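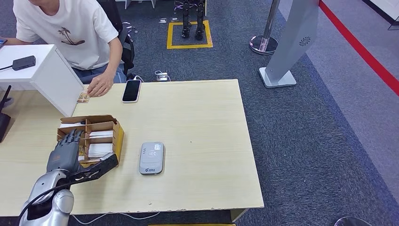 3.2 What a divider is for

Anyone who has kept records on cards will have a view on dividers, and most of those views are wrong in an interesting way. The manuals we reviewed treat the divider as a label that happens to be stiff. It tells you where the letter M begins. Our four sites used dividers mostly to stop cards from falling over, and any alphabetical benefit was a bonus.

Cards stored upright need support from both sides. Too few cards in a slot and they slump, which bends the corners and hides the headings. Too many and they can't be browsed, only extracted, generally three at a time. Cardboard partitions of the kind visible in Figure 3, with white cards standing between them, are the cheapest answer to this and turned up at every site in one colour or another. Steel drawers with a sliding follower block do a better job. They were present at two sites, and at both of them were full of stationery.

The Hurkis community library moved its plant register onto cards in the year its spreadsheet was, in the words of the branch record, "improved." The register now runs to 1039 cards, one for each variety held in the seed exchange, and is organised by common name. This was a concession. Deisy Ccori had argued for botanical order and still keeps a small cross-index of her own, in which every entry is correct and to which borrowers do not refer. When we asked users to find a given variety, they went straight to the common name, and if it wasn't there they tried a different common name. Silverbeet was looked for under spinach, chard and, once, "the red one."

At Requena the cards describe sewing patterns and follow no order that we could establish. Staff located items quickly all the same. Amirul Lubis, who built most of the collection, explained that the recent ones were at the front. We took this for a joke until we timed it. Cards returned to the front of a slot after each use end up sorted by demand, and since demand in this case is for children's pyjamas and a particular style of apron, most searches ended within a thumb's width of the first card. The arrangement has one weakness. Patterns nobody wants sink to the back, where they are not found, and are then bought again.

3.3 Misfiling

We define a misfiled card as one that a second staff member, working from the written rules, would have put somewhere else. The definition was agreed on 9/2/19 and has been regretted at intervals since, as it requires the site to possess written rules. Requena did not. It is left out of the comparison below, and asked us to note that it doesn't mind.

From each of the remaining sites we drew 200 cards and had them refiled by someone who had not handled them before. Disagreement was lowest at Ivness, where the collection is a run of map references in plain numerical order and there is very little to have an opinion about. It was highest at Biltosura, whose rules extend to nine pages and cover prefixes, hyphens, saints and the definite article. Long rules did not produce consistent filing. They produced staff who could each cite a page in support of a different slot.

Jade Grewal coded the disagreements by type. Names beginning with Mac or Mc accounted for a depressing share. Another group came from cards that had been rewritten after a spill or a change of pen, where the heading was copied in a slightly different form and the new card duly filed under it. The old card was often still in place — sometimes with a later note on it than its replacement carried. We did not attempt to decide which of the two was the record.

Few of these errors seemed to bother anyone. Asked what they did when a card wasn't where it should be, staff at all sites gave some version of the same answer: look one slot either side, then ask Cempaka, or the local equivalent of Cempaka. (Cempaka Khoo has worked at Biltosura longer than the rules have, and did not recognise two of the pages.)
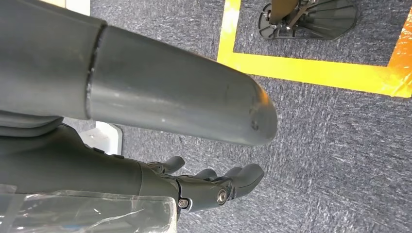
3.4 Handling and wear

Wear was scored by eye on the top edge and the two upper corners. We considered a more elaborate instrument and then considered our budget. Cards in the front third of a slot were more worn than those behind at every site except Ivness, where numerical order spreads the attention evenly and the maps are not much asked for. Heavier stock lasted better at the corners but took up more room, and at Hurkis the change to a thicker card in May filled the last spare slot well ahead of schedule. The dividers themselves were not scored. Several had been mended with tape, and one at Biltosura was a cereal box.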